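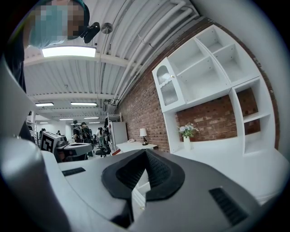 El agua de Herkum

Po-yen Siu bajó del autobús en Herkum con una maleta y la llave de la casa de su tía. El conductor le preguntó si volvía esa noche y ella dijo que no lo sabía.

La casa estaba al final de la cuesta. En la cocina quedaban un calendario viejo, un saco de arroz y una carta del ayuntamiento de Drorkitville: 412 euros por el agua de un año en que allí no había vivido nadie. Po-yen la leyó de pie. Luego abrió el grifo y no salió nada.

Fue a ver al vecino. Kam-wah Kwan estaba pelando habas en el portal y no se levantó.

—Tu tía cortó la llave de paso antes de irse al hospital —dijo—. Está en el huerto, debajo de una losa.

—¿Y la factura?

—La factura la mandan igual. A mí me llegó una de 3850 y no tengo ni piscina.

Buscaron la losa entre los dos. Kwan llevaba una barra de hierro y ella una linterna con poca pila. El huerto era una maraña de zarzas y tardaron más de 2 horas. Cuando por fin la levantaron, la llave estaba envuelta en un trapo de cocina atado con cuerda de bramante. Po-yen reconoció el nudo. Su tía cerraba así las bolsas de pan.

—Guárdate el trapo, si quieres —dijo Kwan.

Ella lo dobló y se lo metió en el bolsillo. Giró la llave y volvieron a la cocina. El grifo tosió, escupió un agua marrón y después un agua más clara. Kwan puso la mano debajo un momento, se la secó en el pantalón y se marchó a terminar las habas.

A las ocho pasó el autobús de vuelta. Po-yen lo oyó frenar abajo, en la plaza, y arrancar otra vez. Estaba lavando el arroz.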